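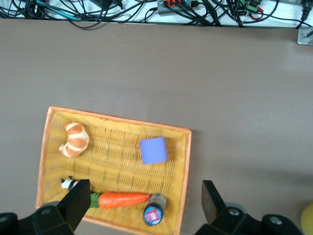 ## 手首カメラだけの模倣学習、背景の配線に頼っていないか確かめる方法は?

**Darlene Cormier**

はじめまして、模倣学習をやっている修士の学生です。手首カメラの映像だけで、籐のトレイからおもちゃを拾う方策を学習させています。トレイの中身はクロワッサン、にんじん、パンダ、青っぽいスポンジのキューブ、小さいボトルあたりで、指示された物をつかめたら成功という単純な課題です。

デモは400本集めました。学習に使ったのと同じ机で評価するとかなりいい感じなんです。でもトレイを手前に数センチずらしただけで、急に何もないところをつかみにいくようになりました。え、そんなに?ってくらい落ちます。

それで気になっているのが、画面の上のほうに入る机の奥です。黒いケーブルがごちゃっとしていて、電源タップや緑の基板もあって、かなり目立つんですよね。物体を見ないで、あの配線を目印に位置を覚えているんじゃないかと疑っています。Niritzのグループの報告で、画像の上側を黒く塗って評価したら成功率が落ちたので「背景に依存している」と書いてあるのを読んで、うちも同じことをやってみたら確かに落ちました。

これって、背景依存の証拠だと言っていいんでしょうか?ゼミで発表する前に、詳しい方の意見が聞きたいです。

---

**Kylie Waaka**

それだけだと弱いと思います!私も前に同じことをやって、発表の場でつっこまれて困りました(笑)

黒塗りって、学習中に一度も出てこない画像を見せることになるんですよ。だから落ちたとしても、配線が見えないせいなのか、大きな黒い長方形にネットワークがびっくりしたせいなのか区別がつかないんです。

私が結局やったのは次の比較でした。

- **入れ替え**:上側の帯を黒にしないで、別のエピソードの同じ帯を貼る。見た目は普通の机のままで、位置の情報だけが嘘になります。
- **対照**:同じ面積を、トレイも物体もない、ただの机の面で塗る。机の模様がのっぺりしているなら、わりと自然に埋まります。
- **物理的に隠す**:配線の前に机と似た色の板を立てて、実機で回す。面倒ですがいちばん説得力がありました。

入れ替えのときに、つかみにいく場所が「貼った側のエピソードの位置」に引っぱられたら、かなり強い証拠になります。成功率だけじゃなくて、指が閉じた位置のずれも必ず記録しておいてください。私は最初これを残していなくて、200回分の評価をやり直しました……。

あと、手首カメラだと腕が下がるにつれて机の奥は画面から出ていきますよね。だから影響が出るとしたら、近づき始めのほうだと思います。時刻で区切って、前半だけ入れ替えた条件と後半だけの条件を比べると面白いですよ。私のときは前半だけでほとんど説明がつきました。

---

**valemach_user**

配線を片づければいいのでは。

---

**Darlene Cormier**

Kylieさん、ありがとうございます!黒い長方形にびっくりするという話、言われてみればその通りで、ちょっと恥ずかしいです。指が閉じた位置はログに残っていたので、そこは助かりました。

片づける案も考えたのですが、もう集めてしまったデモには全部写っているので、まずは今の方策が何を見ているのか知りたいんです。

ひとつ追加で聞かせてください。左右の指も常に画面の下に入っていて、パンダみたいに手前にある物は指に少し隠れることがあります。この隠れ方の影響も混ざりそうなのですが、分けたほうがいいですか?

---

**Kylie Waaka**

分けたほうがいいです。指に隠れている物と、全部見えている物で集計を別にするだけでもだいぶ違います。奥のクロワッサンみたいに指から離れた物で先に入れ替え実験をして、傾向が出てから手前の物に進むのが楽だと思います。

回数は1条件につき16回くらいから始めて、差がはっきりしない条件だけ足していけば十分です。ただし足す基準は先に決めておいてくださいね。結果を見ながら決めると、あとで自分でも信用できなくなるので。

トレイの位置は机に薄く印をつけて、条件の順番はシャッフルで。昼と夕方で明るさが変わる部屋だと、順番どおりに回したときに、それが条件の差に見えてしまいます。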